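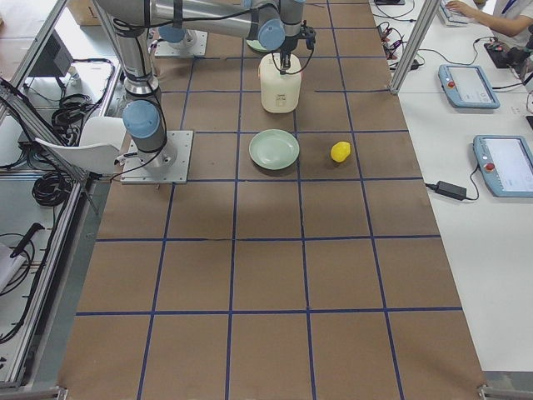
Cover the table and mark it off before you start. I have been giving this advice for years to anyone who asks me about sorting, packing or clearing out a house, and most of them think it is fussy. Brown paper and a roll of blue tape cost less than lunch. The table is where most jobs of this kind go wrong.

A bare table invites piles. You put down a plate, then a jug next to it, then a stack of mail on the plate, and by four in the afternoon you are moving things from one end to the other and calling it progress. Tape a grid on the surface and each item gets a square. One plate, one square. A jug gets its own, and so does something as small as a lemon. When the squares are full, you stop bringing things in and deal with what you have.

Prys Humphreys, who cleared his aunt's place in Tunbridge last December, told me he didn't need tape because he had a system in his head. He had 596 things to get through, by his own list, and he wrapped the same gravy boat on two different days. I lent him a roll after that.

Isamu Hayashi makes the better argument against me. He thinks a grid slows you down, and that a person with a good eye can lay out a kitchen's worth of dishes faster without one. He may be right about the first hour. My own experience is that the eye gets tired and the tape stays where it was.

Paper matters too. It creases, and I don't mind that. You can write on it, and a plate set down a little hard doesn't scratch the wood. I would skip the plastic sheeting they sell for this - it slides, and the tape lifts off it.

As for size, make the squares a little bigger than your dinner plates. Smaller than that and things hang over the lines, and then the lines mean nothing. Leave a good part of the table empty when you begin. People hate doing this. They see open squares and want to fill them, but you need somewhere to put the next thing down.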